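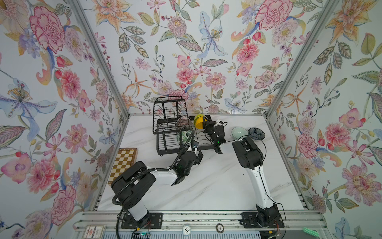 Dish rack with drainer tray, round plate, leaf-print cup and yellow bowl.

About Kusenitz

Kusenitz sells things for the part of the kitchen next to the sink. We carry dish racks, drainer trays, everyday plates, bowls and cups. We don't sell cookware, knives or small appliances, and we have no plans to start.

The business opened as a single counter inside a hardware store on Zelleck Street. Most of what we sold then was replacement parts: rubber feet, cutlery baskets and trays for racks whose own trays had cracked. Customers kept asking for a whole rack that would fit beside a narrow sink, so we began ordering those too. The counter became a shop, and the shop moved twice. We are now at 517 Zelleck Street, with the stockroom behind the sales floor and the mail-order desk upstairs.

What we carry

At the moment there are 13 racks in the range and 17 trays. Racks and trays are sold separately as well as in sets. Many people already have one or the other and only need the missing piece.

Our racks are metal wire. The two-tier style with a raised handle frame is the one most customers ask to see first. Plates stand upright in the slots, and the rack can be picked up by the handle and moved when the counter is needed for something else. Black is the color we keep the most of. White is usually in stock, and other finishes can be ordered.

Trays come flat or sloped. A flat tray with raised ridges gives you extra space next to the rack for bowls and other pieces that don't sit well in a plate slot. A sloped tray runs off into the sink and has to be placed with its lip over the edge. If your rack stands away from the sink, buy the flat one.

Dishes are sold by the piece. You can buy one cup or one plate, and you can mix colors. We keep plain plates in muted shades, bowls in brighter ones, and a few printed cups, including leaf prints. Patterns change as our suppliers change them. When a pattern is ending we mark it on the shelf tag so that anyone who wants a spare can get it.

Tritum

Tritum is our own line. It has four racks and the trays that go with them. We started it after several years of taking back racks from other makers and keeping notes on what had gone wrong. Slots that were too close together for a deep plate came up often. So did feet that slid on smooth counters, and handles that got in the way of taller cups.

Every Tritum rack is sold with its slot spacing and outside measurements printed on the box. Please measure your largest dinner plate and the depth of your counter before you order. If a cabinet hangs low over your sink, measure that height as well and allow for the handle. Replacement feet for all Tritum racks are kept in stock and can be mailed in an envelope.

Returns and parts

Anything unused can come back within a month, with the receipt, for a refund or exchange. A rack that has been used can be exchanged if a weld has failed or the coating has lifted. Bring it in or send us a picture of the damage before mailing it.

We don't repaint racks. We do sell touch-up coating in black and white, and instructions are on the label. Broken dishes that arrive by mail are replaced. Keep the packing until we have answered your message.

The building

We share 517 Zelleck Street with Subramaniam Linens, who sell dish towels, aprons and tablecloths from the front room on the left. The two businesses are separate and have separate registers, but the door between us is open during shop hours and either counter can tell you whether the other is busy.

Street parking is free in the evening. The loading door is at the back, and large orders can be picked up there if you call ahead. There is one step at the front entrance and none at the back.

The shop opens at 10 a.m. every day except Sunday, when we are closed. On Friday we stay open until 7 p.m. The mail-order desk answers messages in the morning and packs in the afternoon. We close for stocktaking for a week in July, and orders placed that week are packed when we reopen.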